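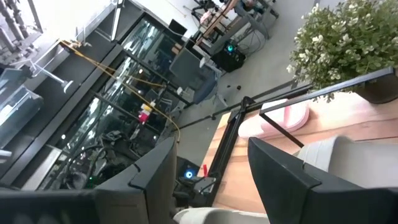
Attachment to ticket 3223: sunroom, plank table with the flowering plant and pink slippers.

Ticket 3223
Status: Closed
Product: Rimholm line-voltage thermostat, with Totico app
Category: Schedule / heating not following setpoint
Related: 2829

Customer's report
The thermostat in our sunroom shows the right temperature and the right schedule, but the heater comes on in the middle of the night and runs until morning. The overnight setpoint is low and the room is far above it by the time I get up. It started in January after the power went out for an evening. The heater is a Gerier baseboard, installed by Dmytriv when the room was closed in. The other thermostats in the house are the same model and they are behaving. I have already turned the breaker off and on and deleted the app.

Support, first reply
Thank you for the report. Please check three things for us:
In the Totico app, open the sunroom thermostat and tell us the firmware build under About.
On the wall unit, hold the down arrow until the menu opens and read out the clock.
Tell us whether the flame symbol is showing while the heater is running overnight. If the heater is warm with no symbol, the fault may be in the relay or the wiring and we would treat it differently.

Customer
Build is 1842. The clock on the wall says 4:10 and it is 4:10 in the afternoon here, so that looks fine. I stayed up for the other one. Flame symbol is on, heater is on.

Support
That rules out a stuck relay. Build 1842 has a known problem where the unit comes back from an outage with the clock set to the wrong half of the day. The display uses the 12-hour format by default, so it reads correctly. Please change the display to 24-hour and check again.

Customer
It says 04:26. It is 4:26 p.m. So it is running my morning warm-up in the evening as well? I hadn't noticed because we are usually in the kitchen then.

Support
Your schedule is shifted by half a day. The overnight heating you see is the daytime block. Steps to correct it:
Remove the thermostat from the app – do not just delete the app from the phone.
Set the clock by hand on the wall unit, in 24-hour format.
Add the thermostat again and accept the update when offered.
Re-enter the schedule. It will not carry over.

Customer
Update stopped partway and the screen showed error 2.

Support
Error 2 is a lost connection during download. The unit keeps the old firmware and is safe to use. Same cause as ticket 2829, where the router was moving the thermostat between bands. Turn off band steering for the length of the update and try again.

Customer
That worked. Clock was right after I cut the breaker as a test, and the heater stayed off last night until the morning block. The schedule had to be typed in again – a copy function would be nice.

Support
Copying a schedule between units has been passed on as a feature request. You can turn band steering back on. Closing this ticket; reply here to reopen it.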